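Quick one from the crawler bench this month. I finally got my hands on the Zonov trail truck, the little 1/24 scale rig a few of you have been emailing me about since June, and I've been having way too much fun with it! I ran six battery packs through it behind the shop, mostly over the rock pile and that nasty root section, and the only thing I broke was a body clip (my fault, I stepped on it).

Stock tires are a bit hard, so I swapped in a set of Flumitano softies and it climbs like a goat now. Steering servo is still kind of weak when you're wedged in.
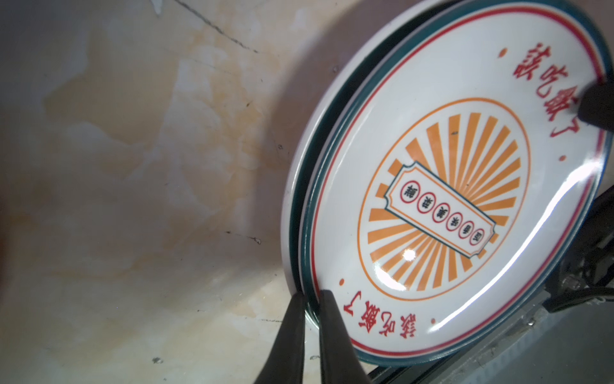 Serpil Ertürk has the same truck with a metal-gear servo and says it's night and day, so that's next on my list. If you want to try mine, come find me at the Endby crawl on Jul 16, 2022. Bring spare clips!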